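Minutes of the gripper kit review meeting, May
By Chiharu Amano. Posted May

We use cookies to remember your settings and see which pages get read. By carrying on you're okay with that. Manage cookies

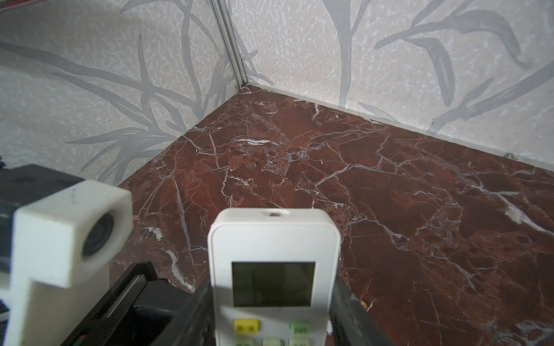 Okay, minutes. I said I'd have these out by Saturday and I'm nearly on time, so please be kind about the typos. We met in the back office at 3, a bit late getting going, and went until Tomoyo had to catch her bus.

In the room: me (taking notes), Reiko Furukawa in the chair, Itsuki Koyama, Tomoyo Maruyama. Chenxi Zeng dialled in from the Clikine shop and dropped out twice, so if I've put words in your mouth, Chenxi, tell me and I'll fix them.

Last meeting's minutes

Accepted, with one change. I'd written that Itsuki was ordering the spare finger pads and it was Tomoyo. She has ordered them. They haven't come.

The Pikico kit: where we're up to

This was most of the meeting. For anyone who skipped the last one, we've got the Pikico gripper kit on trial and have to tell them whether we're buying, sending it back or asking for longer. The price they've quoted us is $700 per kit, and that's with the wrist camera and mount but without the arm. Reiko wanted that written down because the first email read as though the arm was in there too. It isn't!

Itsuki gave the hands-on report. He's been working through household things, mostly remotes, because remotes are what the Trakari people keep asking us for. He likes the fingers a lot. A remote has smooth sides and rounded corners, and our old gripper used to make a real meal of anything like that, whereas he says he's now fairly relaxed about closing on one and leaving it there while he fiddles with the software. He did say the fingers are long for close work. When you come down into a corner you spend a lot of time worrying about the wall on one side and the arm on the other.

Tomoyo asked whether he's always holding them by the long sides. Yes, so far. She'd like to see some end-on grips and some lying flat as well, and Itsuki said flat on a hard floor is the one he's dreading, there's so little to get under. We agreed he should try it anyway, before we decide anything.

I brought up buttons (I always bring up buttons, sorry). Trakari want the remote picked up, but they also want it used, and a kit that holds a thing beautifully and can't press anything is only half of what we need. Itsuki's view is that one gripper can't do both jobs and we'd want a second arm, or a stand to put the remote in. Chenxi thought a stand would be fine for a demo. Reiko didn't love it. We went round on that for a good while and I've left it as an open item.

The camera mount

I had the most to say here, so bear with me. The mount is a good idea and it's a bit of a lump. From the wrist view you see plenty of it, and I'd much rather have that space for whatever we're picking up. Itsuki reckons you stop noticing after a day. I haven't stopped noticing.

Chenxi said the Clikine shop could print us a slimmer one, and that she'd already had a go at a drawing — which was news to the rest of us, and very welcome. Tomoyo's worry was the warranty. If we swap the mount for our own, does Pikico still look after the camera? Nobody had read that bit. Tomoyo will read that bit.

Also, wipe your hands before you handle the housings please. They're white and they show everything.

Floors and walls

Reiko asked why we're bothering with patterned wallpaper and the veiny marble when a plain bench would be quicker to set up. Fair question. Tomoyo answered it better than I could: people's homes are busy, and if the vision side only ever sees a plain bench we'll get a nasty surprise at the first customer's place. The marble's polished too, so you get that sheen on it, and she wants it in the trial for exactly that reason.

Itsuki would like a rug next. I offered the one from my hallway and was told it sheds. Somebody else can offer a rug.

Support from Pikico

A mixed bag. They answered Itsuki's first two questions the same day, and then his third one (the one about how hard the fingers should close on thin plastic) has had no reply at all. He's been setting it by feel. Reiko wasn't happy with "by feel" and I'm with her. If we're going to have other people running this, there has to be a number they can go to.

The manual is 8 pages and I could have used 20. The wiring section is good and clear. The section on lining up the camera is a paragraph and a drawing of what I think is the wrong mount. Chenxi has the same manual and the same drawing, so it's not just our copy.

Kim

Short one. We looked at the Kim kit on paper only, since they don't do trials. It's cheaper, it's lighter, and the camera's extra. Itsuki thinks the fingers are too short for most of what we do, though he did admit he'd just spent ten minutes grumbling that Pikico's are too long. Nobody wants to buy one unseen. Reiko will ask if there's anyone nearby who has one we could go and poke at for an afternoon.

Do we buy?

We didn't vote. Going round the table, Itsuki's a yes, Tomoyo's a yes if the warranty is all right, Chenxi's a yes for one kit and not for two, and I'm a maybe leaning yes. Reiko kept hers to herself and said she'd like the trial stretched by 2 weeks, so that the flat grips and the closing force get sorted before any money moves. Everyone was fine with that.

If we do buy, the feeling was one kit now and another one after Trakari have seen it. I'd add that we should ask about a price for a pair even so. It costs nothing to ask, and I'm happy to be the one who does.

Who's doing what

Reiko: ask Pikico for the longer trial. Find out about a Kim kit we can visit.
Itsuki: end-on and flat grips. Chase the closing force question, by phone this time.
Tomoyo: read the warranty. Chase the finger pads.
Chenxi: send round the mount drawing, even if it's rough.
Me: ask about a price for two. Write to Trakari and find out which buttons they care about, as "all of them" isn't something we can plan around.

Other business

The key to the back office is sticking again. Lift the door a little as you turn it.

Next meeting's in the same room at the same time, and Reiko will send the day around once she's heard back about the trial.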